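Meteor shower from the Skatstead overlook, anyone going?

dustlane_8
Drove up to Skatstead last night and got 11 meteors before the clouds rolled in (one left a trail I could still see a few seconds later!). My neck is killing me.

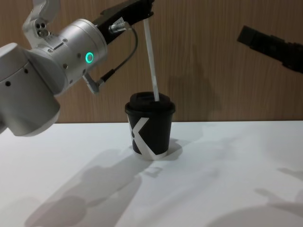

I'm going back tomorrow if the sky clears, and I'll bring the reclining chair this time.

sibiya_skies
Jealous! But I'd skip Skatstead, the glow from Wollano ruins the whole south side. Drorach is way darker.

dustlane_8
Drorach is 136 miles for me, no thanks. And the glow isn't that bad after midnight.
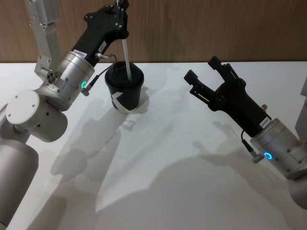
Black paper cup on the white table

sibiya_skies
Sorry, it IS that bad. I lost the Milky Way completely up there in October.

oldrefractor
You're both kinda right. Face north and Skatstead is fine. I got 4 in one hour with my back to town.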